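Handheld gripper kit for a small shop, buy the set or one unit?
Posted by grelon_bench, 25 Dec 2023

I want to record hand demonstrations for training a robot arm. Trosora sells a pair of handheld grippers with finger pads and markers, plus a setup service. Their quote was 393 for the pads and mounts alone. I only have one arm so far. Is the pair worth it?

Trosora_user8
We bought the pair in January and use both. Small parts are the hard case. Check that your lens sees the markers on both fingers when they are wide open, and put something plain behind the table. Black fabric on clips works.

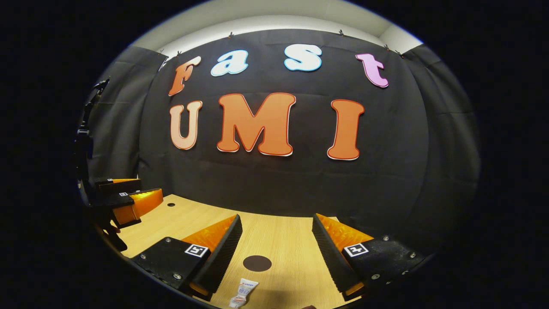

Pads wear first. We changed ours after 126 sessions and it took two screws a side. Skip the setup service if you can follow a PDF.

Ibarra
Get one. You can add the other later.

lokarbridge_tom
Depends on the task. One is fine for picking and placing. For caps, lids or anything you have to hold still while you turn it, you need 2. Ask Trosora if the second unit ships already calibrated, mine didn't and support took 8 days to answer.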